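Search this repository Go

# Pirkmont Defence Spending Tables

Posted in March by the Hestthorpe data desk

Plain CSV tables of planned and actual defence spending by NATO members, typed up from published national budgets. The set has 307 rows and 16 columns. Each row is one country in one budget year.

## Files

- `spending.csv` — the main table
- `notes.csv` — 54 remarks on rows where a ministry later changed its figure
- `balitden.py` — checks column names and reports blank cells

## Columns worth knowing

`share_gdp` is a percentage, so a value of 2 means two per cent. `pensions` says whether military pensions are counted in the total. Leave it in if you compare countries, as the rule differs from one budget to the next.
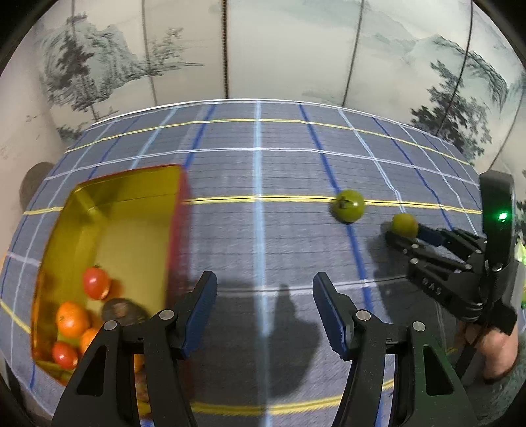 Why do some rows have a plan but no outturn?

The final accounts for those years had not been published when the table was last built. The cell is left blank and should not be read as zero.

## Known problems

Coast guard costs are handled unevenly. Older rows came from the Sorrentino list — a set of hand-typed tables — and some are rounded to the nearest million. Exchange rates are yearly averages, and amounts are not adjusted for inflation.

## Reuse

Free to copy and change if you name the Pirkmont tables as the source. Send corrections with a link to the budget page you used.

Contact | © Hestthorpe data desk | Back to top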